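Hultumura Task Planner

Planning and control software for tabletop manipulation, from Stikmont

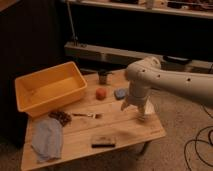
Hultumura converts a written instruction, such as "put the fork in the bin," into a sequence of arm motions. The planner selects a grasp, checks the path against nearby objects, and revises the sequence when an object moves. Soft items, including sponges and folded cloth, are handled by a separate grasp model that may be switched off for rigid parts.

Each release is tested against the Ridgeway task set, which contains 2,611 recorded instructions. Replanning is limited to 300 milliseconds by default, and the limit may be changed in the site settings.

The standard license covers 8 arms at one site. Drivers are supplied for 62 combinations of arm and gripper. Customers using the Flilodley perception module may import existing camera calibrations without conversion. Simulation and log replay are included; support for mobile bases is licensed separately.

Requests for evaluation copies should be sent through the Stikmont sales office.

Last updated: March

This site uses cookies. Accept | Manage settings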